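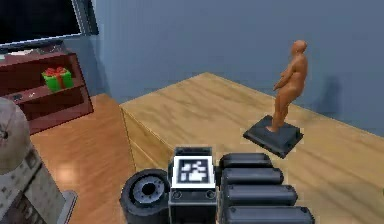

Summer project log, robot manipulation class, July 12, 2022. Team is me, Yasaman Parsa and Didier Gautier. Instructor is Nerea Aranda. Posting notes as we go so the August section doesn't repeat our mistakes.

Task: in simulation, approach a figurine standing on a table, grasp it by the base, lift, set it down inside a target zone. Whole arm is simulated, camera looks down over the gripper. All control code goes through Skekus, the class's in-house wrapper.

Grading is on 20 fixed seeds. Each seed changes the figurine's yaw and its position on the table. Furniture and walls stay put. A run fails if the figurine tips past the limit, if a finger touches the table, or if the step budget runs out.

Step budget is 1305. Our first working policy finished at 1161 on the easy seeds and timed out on the rest. Most of the waste was in the approach. The planner lifted to a safe height, rotated, then came back down, even when the fingers were already near the base.

Didier replaced that with a short lateral move at constant height. Median is now 900 steps. The cost is that clearance over the table edge is thin, so the wrist has to be level before the move starts. Order matters: level, then translate, then close.

Grasp point. We started with the torso. Bad choice. The arms are bent in front of the body and the collision mesh there is coarse, so the fingers catch on the elbows and the contact solver jitters. Base is flat, dark gray, beveled. The bevel is annoying but predictable.

On the bevel: if the fingers close too high they ride up the slope and the figurine rocks backward. Yasaman dropped the closing height 3 mm and cut closing speed in half for the last part of the stroke. Rocking went away on every seed except two.

Those two seeds have the base rotated so the fingers meet a corner. Open question whether to regrasp or to add a yaw correction before contact. I prefer yaw correction. Regrasp eats the budget.

Marker note for anyone reusing our code. The tag on the gripper block is for checking the hand pose against the camera. It says nothing about the figurine. I lost an evening by feeding the tag pose into the object estimator and wondering why the object moved with the hand.

Also, the cast shadow on the wall broke our segmentation baseline. It has the same outline as the figurine, and the mask merged the two. Thresholding on depth fixed it. Turning off shadows also fixes it, but the rules don't allow changing the lighting.

Fulgencio Arrieta's team is using a learned grasp on the same seeds. They haven't posted step counts yet.

Next: yaw correction, rerun all seeds, write up the failure table. Config files go up after Nerea signs off on the repo.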